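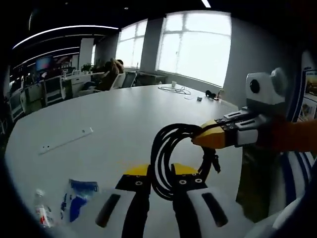 Every office I have worked in has owned more cable than equipment. I don't know how this happens. Equipment gets sold, returned, dropped down stairwells, or taken home by people who then stop answering email, and the cable it came with stays behind and moves into a drawer. From the drawer it gets out onto the table. A big white oval table is supposed to be for meetings, and ours has a tangle of thin white cable on the far side, next to a small white cup, and a thick black coil with its plug dangling, and a water bottle, and a crumpled packet that held something once. We hold our meetings around all this the way people picnic around a monument.

Search this site Search Go Advanced search

My position is that most of it should be thrown out, and I hold that position alone. When I brought it up in September, Venkatesh Kulkarni, who sits across from me and is otherwise a reasonable man, asked which one I would throw out first. I pointed at a black one. He asked what it was for. I said I had no idea, which I thought was my whole argument, and he took it as his. If you don't know what a cable is for, he said, how do you know you won't need it?

There is no answer to this. You could furnish a religion with it.

I went home and counted my own, since it seemed only fair. I got to 151, including the ones in the shoebox marked "good cables" and the ones in the larger box with no label. I own four things that plug in and leave the house. The rest were for a Geltard scanner I gave away without its cord, a Britex lamp, and a long line of phones, each of which insisted on a plug of its own shape. One had a tag reading KEEP in my handwriting. I kept it.

The trouble is that a coiled cable looks like a decision. Somebody took the trouble to loop it, and you can't throw out a thing that another person has looped. A tangle is different. A tangle is garbage that hasn't been told yet. So if you want to get rid of cable, my advice is to stop coiling it. Let it go feral. After a month even Venkatesh will look at it with dislike.

Our supplier, Palamarchuk, sells a storage system for people with this problem, a rack of little bins at $99, and for $322 you get the one with doors. I have read the catalog page more often than I would like. In the photo each bin holds one cable, lying there like a pastry. I would buy it tomorrow if I thought it would make me a person who owns twelve cables. What it would do is make me a person who owns 151 cables and a rack, and the rack has a cable, for the light.

What I would like is a rule. Anything on the table at six in the evening goes in a bag, the bag gets a month, and then the bag goes to the recycler. I proposed this in writing. The reply was that we should first label everything, and a label maker was ordered, a Pistesent, which arrived with two cables of its own and a roll of 500 labels. One label has been used so far. It says LABEL MAKER.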